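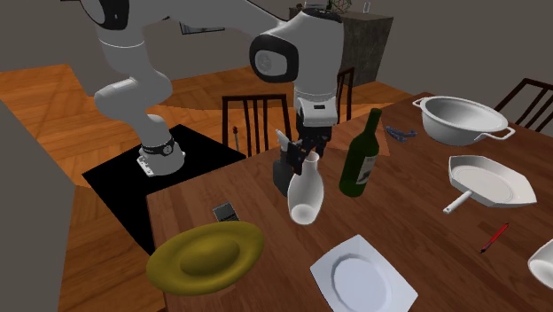
Simulierte Szene: Arm auf Sockelplatte neben dem Esstisch, Vase im Greifer, gegriffen am Hals.

Der Beschaffungsplan für den Messplatz steht, bis auf zwei Positionen. Weil nach dem letzten Beitrag mehrere Zuschriften mit der Frage kamen, warum ich vor dem Kauf eines Arms wochenlang in der Simulation arbeite, schreibe ich die Rechnung einmal vollständig auf. Preise nenne ich nur dort, wo sie ohne Rabattverhandlung zustande gekommen sind.

Ausgangslage: Ein Raum von 25 Quadratmetern, normaler Dielenboden, kein Industrieestrich. Aufgabe ist das Umsetzen von Haushaltsgegenständen auf einem Tisch, also Geschirr, Flaschen, Vasen, Kleinteile. Keine Taktzeitvorgabe, dafür wechselnde Objekte. Im Raum halten sich regelmäßig Personen auf, ein Schutzzaun scheidet aus.

Standort und Reichweite

Die erste Entscheidung betrifft nicht das Modell, sondern den Aufstellort. Tischmontage hätte die Sockelplatte gespart, kostet aber Arbeitsfläche und überträgt jede Bewegung auf die Platte mit den Objekten. In der Simulation habe ich beide Varianten durchgespielt und bin bei der Bodenmontage neben dem Tisch geblieben. Der Oberarm liegt in vielen Griffposen fast waagerecht über der Tischfläche, der Unterarm hängt nach unten. Das ist für das Greifen von oben günstig und für die Lastreserve ungünstig: Bei weit ausgestelltem Arm ist die nutzbare Traglast deutlich kleiner, als die Zahl auf der ersten Seite des Prospekts vermuten lässt. Wer Angebote vergleicht, sollte sich das Traglastdiagramm geben lassen und darin die eigene ungünstigste Pose suchen.

Meine ungünstigste Pose verlangt 1.233 mm vom Sockelmittelpunkt bis zum Werkzeugflansch. Der kleinere Arm von Troncoso endet bei 1.000 mm und ist damit raus, obwohl er preislich am besten gelegen hätte. Man könnte den Tisch näher heranrücken, verliert dann aber den Bereich direkt vor dem Sockel, in dem sich der Arm zu stark falten muss. Übrig blieben der größere Troncoso und das Modell von Goltthorpe.

Greifer

Beim Greifer habe ich zuerst zu billig geplant. Ein Parallelgreifer mit geraden Backen kommt mit schlanken Hälsen gut zurecht, Vase und Weinflasche sind also kein Problem. Teller sind eines. Ein flach liegender Teller bietet am Rand wenig Angriffsfläche, und bei der Pfanne entscheidet die Lage des Stiels, ob überhaupt ein Griff möglich ist. Ein Stift auf der Tischplatte verlangt wiederum dünne Fingerspitzen und eine saubere Höhenregelung.

Ich habe deshalb 4 Fingersätze ins Budget aufgenommen statt einem. Zwei davon sind reine Verschleißteile aus dem Drucker, zwei werden gefräst. Wichtig ist der Schnellwechsel – wer jedes Mal vier Schrauben löst, wechselt nach kurzer Zeit nicht mehr und misst alles mit dem falschen Satz. Unov bietet eine Wechselplatte an, die laut Zeichnung zum Flansch beider Kandidaten passt. Ein Muster ist angefragt.

Was die Simulation liefert und was nicht

Zuverlässig beantwortet hat sie Fragen der Geometrie: Reichweite, Kollision mit den Stuhllehnen, Abstand zwischen Unterarm und hohen Gegenständen. Eine Weinflasche neben dem Greifziel schränkt die möglichen Anfahrten stärker ein als erwartet. Daraus folgte die einzige bauliche Änderung im Plan: Der Sockel rückt ein Stück in Richtung der vorderen Tischkante.

Nicht beantwortet hat sie alles, was mit Reibung zu tun hat. Glasierte Keramik gleitet im Modell so, wie ich es einstelle, und das ist keine Messung. Auch die Steifigkeit des Bodens kommt im Modell nicht vor. Dielen federn. Für die Sockelplatte sind daher Stahl und eine Lastverteilung auf die Balkenlage eingeplant, dazu eine Position für den Schreiner, die in keinem Angebot eines Roboterherstellers auftaucht.

Die Posten, die fehlen

Rocío Espinoza hat den Entwurf gegengelesen und drei Lücken gefunden. Erstens die Risikobeurteilung: Ein kollaborativ betriebener Arm ist ohne Betrachtung der konkreten Anwendung nicht fertig, und diese Stunden müssen irgendwo stehen. Zweitens die Ersatzobjekte. Keramik geht zu Bruch, und wenn die Nachfolgevase einen anderen Halsdurchmesser hat, ist die Messreihe nicht mehr vergleichbar. Also gleich mehrere identische Stücke kaufen. Drittens die Softwarewartung ab dem zweiten Jahr, die Civuveo im Angebot als optional führt, ohne die es aber keine Aktualisierungen der Bahnplanung gibt.

Mit diesen Ergänzungen liegt der Anteil des eigentlichen Arms bei etwas mehr als der Hälfte der Gesamtsumme. Ich halte das für normal. Wer nur den Arm budgetiert, stellt den Nachtrag eben später.

Offene Punkte

Die Kameraposition ist noch nicht festgelegt. Am Handgelenk montiert verdeckt der Greifer einen Teil des Ziels, fest an der Wand montiert verdeckt ihn der Arm. Vermutlich werden es beide, was den Posten verdoppelt und eine zweite Kalibrierung nach sich zieht.

Ebenfalls offen ist die Lieferzeit des Goltthorpe-Arms. Zugesagt ist November, schriftlich habe ich das bisher nicht. Bis dahin laufen die Griffversuche in der Simulation weiter, als Nächstes mit den flachen Tellern und dem dritten Fingersatz. Die Tabelle mit den Einzelposten schicke ich auf Anfrage per Mail, die Rabattspalte ist entfernt.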